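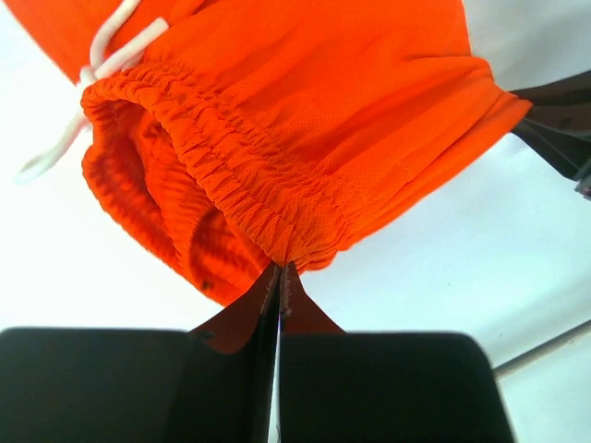 Robotic laundry folding

Robotic laundry folding is the handling of washed clothes by machine, from a mixed pile to a finished stack. It is often used as a test of whether robots can do household chores. As of September, no general-purpose machine does it at the speed of a person.

Difficulties

Cloth has no fixed shape. A garment held at one point hangs in creases that hide its outline, and the robot has to work out which part it is holding. Elastic waistbands bunch up when pinched, and drawstrings can be mistaken for a hem. Most systems use two-fingered grippers with soft pads - a second arm is usually needed to spread the garment before folding.

Systems

The Stanilach folder, built for hotel laundries, handles flat items such as towels and pillowcases at 100 pieces an hour. Fidusov works with two arms and accepts shirts and shorts. In a trial led by Aino Koskela, it was given 800 garments and folded 700 of them without help. Shorts with drawstrings did worse, at 61 percent. Tawhiri sorts by color but does not fold.

Home use

Skidlow, a home model, was withdrawn before sale. Socks, fitted sheets and clothes turned inside out are still mostly left to people.

Filed under: Household robots | Textiles

Search this encyclopedia Go

Contact us | Copyright and reuse | Back to top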